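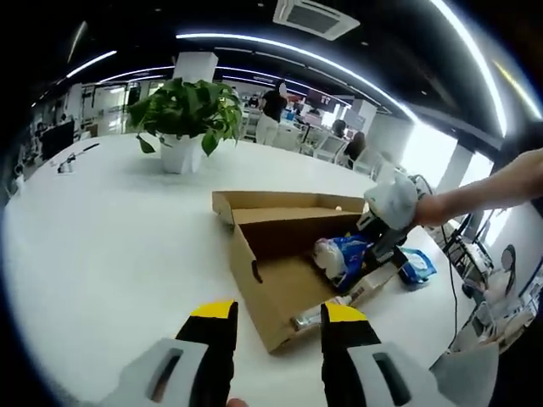

Notebook, October, Tuesday, started 9:40 am

Trial kit: Drirnuston hand-held grippers, on loan, to help us decide whether we buy the starter package or the bigger one with the annotation service on top. Dadano is the software half (ingest, sync, replay). I'm keeping the two apart in these notes because they get billed apart, and so far I like one of them a lot more than the other.

Task of the day is box packing and unpacking. Small retail goods in and out of a brown corrugated carton on the white table. I wanted something dull and ordinary for the first proper session, the sort of thing the Trandar people keep asking us for, and soft packs are a good test of any finger. A rigid carton will forgive you nearly anything. A pack of wet wipes slumps, and then the film wrinkles, and then you're holding a pinch of plastic with all the weight swinging underneath.

First impression, and I'll say it before I get to the grumbles: these are fun to use! I had my hand in one for the whole of the first block and forgot to swap over. The closing action is light, you feel the object through it, and the yellow tips are a small stroke of genius. You always know where the ends of your fingers are, even against a busy wrapper. With our old black-tipped set I spent half my life guessing.

Setup

Out of the case and recording in 22 minutes, and that includes me reading the wrong page of the quick start for a while. Pairing went through first time on both grippers. Table calibration is a walk around the edge with the gripper held low, then a pause over the middle. The white table is round and pretty bare, so I expected trouble there, but it took it. Viktória Gulyás redid the calibration after me to see if she'd get the same thing and was happy with it, so I'm calling that settled until someone shows me otherwise.

One thing to remember for next time: keep the cable on the right of the table from the start. I had it going the other way at first and caught it with my sleeve twice.

Block one, one person

Single gripper, free choice of object, pick and place into the carton. 19 episodes kept. I threw out a couple where I started moving before the start tone (my fault, I get impatient). Cartons went well in any orientation I tried. Flat on the table they want a low approach with the fingers straddling the narrow side, and after a bit you stop thinking about it.

Wipes were slower. The trick, and I'm writing this down in large letters in my head, is to take the pack across its short side and go further in than feels natural, so the pads carry it as well as the tips. Tips alone gave me the swinging problem. The light gray pads have a nice bit of bite to them. Viktória thinks they'll pick up dust and lose it within a week. We'll see, I have wiped mine down and will wipe them again at the end.

Block two, both of us

Two people, one gripper each, working over the same carton. I thought we'd be in each other's way all the time and we were, a little, but this is the mode that sold me on the hardware. One holds the pack steady, the other goes after whatever is beside it. The tracking didn't swap us over or lose anyone, and replay lined the two recordings up without my touching the offset.
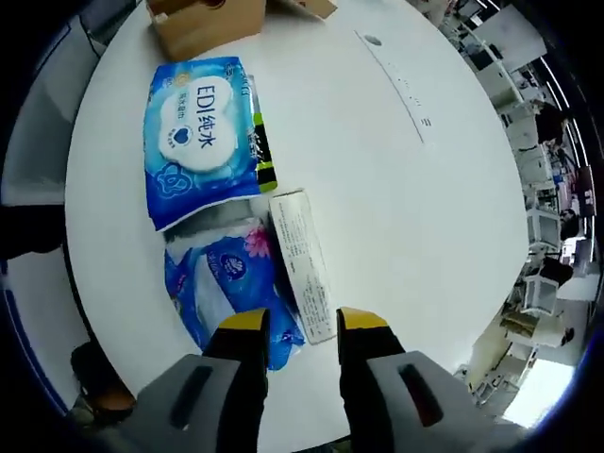 Tight clusters are where it gets interesting. When the packs overlap and a long narrow box lies alongside them, you have to decide whether to go straight for the box or clear the soft stuff off first, and I found I decide differently depending on which hand I'm using. Going straight in, I can get one finger down in the gap if I come from the low end and rotate a touch at the last moment. Clearing first is safer and takes ages. I'd like both kinds in the set, labeled, because I suspect the policy will be better for seeing somebody make the choice. Viktória would rather we fix one strategy per batch. We argued about it over coffee and have agreed to do a batch each way and let the numbers talk.

Printed wrappers: I wondered whether all the patterns on the blue packs would bother the tracking. I saw no sign of it in replay. I'm more worried about glare. There's a lot of window in this office and the daylight side of the picture blows right out. It doesn't touch the work area in anything I've reviewed, but I'd like a session late in the day to compare.

Dadano, the software

Replay is lovely. Scrubbing is smooth, both views side by side, and you can drop a tag with one key while it plays. I tagged the whole of block one during lunch without getting cross.

Export is a different story. It wants a folder per session and will not let you name it until afterward, so for a while I had 2 sessions with the same default name and had to open them to find out which was which. The progress bar also sits at the end for so long that I assumed it had died. Fixable stuff, and I've written to them about both. The reply came inside the hour with a sensible answer on the naming (there's a setting, buried, under Workspace) and a promise to look at the bar.

Compared with the Oláh rig

People will ask, so: the Oláh grippers are sturdier and I trust their hinge more. They are also heavier, and my wrist was done by midday last time I used them for this sort of task. Today my wrist is fine. If we were handling tools or full bottles I'd go back to Oláh without a second thought. For light packaged goods I want the Drirnuston pair, please and thank you.

Still to ask Drirnuston:
Spare pads - sold singly or only as a set?
Left-handed use. The housing feels the same either way but the trigger spring doesn't, to me.
Does the starter package include the second gripper or is that an add-on? The quote reads both ways.
Whether their annotation people can work from our tags or insist on their own.

Late afternoon

Ran one more short block with the carton turned diagonally. Harder on the near corner, where the side flap gets in the way of the housing if you come in low. Approaching from the open end works better. Need a few dozen of those before I have an opinion worth sharing.

Files are copied to the shared drive under the October folder, block names as above, tags included for block one only. Viktória has block two to tag tomorrow. Grippers back in the case, both on charge.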